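Kerkholm Picture Page: Small Objects, Two Grippers

Kerkholm is the part of our software that turns hand-held gripper recordings into something a planner can use. It has two main modules. Bromum handles perception and Camby handles the motion side, from grasp choice to jaw width over time. This page goes with the January build and covers the jewelry set.

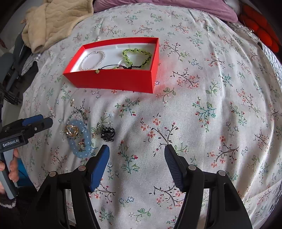

Two grippers at the jewelry set, jaws open over the floral sheet. The red box with two bracelets is behind the loose pieces.

The jewelry set has 1,531 clips at present. Each one is a short recording of a person moving small pieces on or off a soft surface with a gripper in the hand. We chose jewelry for this round because the earlier sets were mostly cups, boxes and kitchen tools, and Bromum had become good at those without getting any better at thin or shiny things.

What Bromum does with a view like this

The first pass splits the view into surface, container and loose items. A printed sheet is a hard surface for this step. Small pink, blue and green flowers on dark stems look a lot like small objects to a detector trained on plain tabletops, and the older model put grasp candidates on the print. The current model compares neighboring views before it accepts a candidate. A flower in the print stays flat with the sheet as the camera moves, and a stud earring shifts a little against it. The check needs at least two views and adds 160 milliseconds per clip segment on our test machine.

The second pass decides what belongs to what. A beaded bracelet is one item with many parts, and we want one mask for it. A pendant lying inside a loop of beads is a separate item and should get its own mask. The same goes for an ornament that overlaps the beads. The old rule merged anything inside a closed outline, so the pendant went missing from the item list. The new rule fills only the outline itself and then runs the detector again on the inside.

Cords are still a problem. The black cord on the green bracelet runs across the white tray and ends in a small bead over the edge of the box. Bromum finds the cord on the white tray without trouble. It tends to treat the end bead as its own item, and for now we fix that by hand in the labeling tool.

What Camby does with it

Camby takes the item list and the path of each gripper and works out which item the jaws are going to. With one gripper this is simple. With two in the same clip, both can be closest to the same cluster, so distance alone gives wrong answers. Camby also uses the pointing direction of the jaws and how fast the gap between them is closing. If neither gripper is closing, no target is assigned and the segment is marked as approach.

Open jaws over bare cloth are always marked as approach, even when the nearest item is very close. This was changed after the first review of the set. Before that, 780 segments had a target that was only a guess, and the planner learned to reach early.

Jaw width is read from the linkage, with the pads as a second source when the linkage is out of view. The pads in this set are not all the same color, so the pad tracker now looks for shape and edge position and ignores color.

Gajdoš

Gajdoš is the viewer we use to step through clips. Masks, jaw width and target are drawn on top of the recorded view, and each layer can be switched off. In the January build the layers keep their setting when you move to the next clip. Export to plain text tables works for single clips and for the whole set. The timeline is slow on long recordings and will be reworked.

Known issues in this build

Rhinestones and crystal pieces can flicker in the mask layer when the light changes.
Gold items on a patterned surface sometimes lose their mask for a few views.
The edge of a tilted box is placed too high when the near side faces the camera.
Target labels can swap between grippers if their paths cross.

Page last changed 16 Mar 2019 | Contact | Copyright Kerkholm project | Back to top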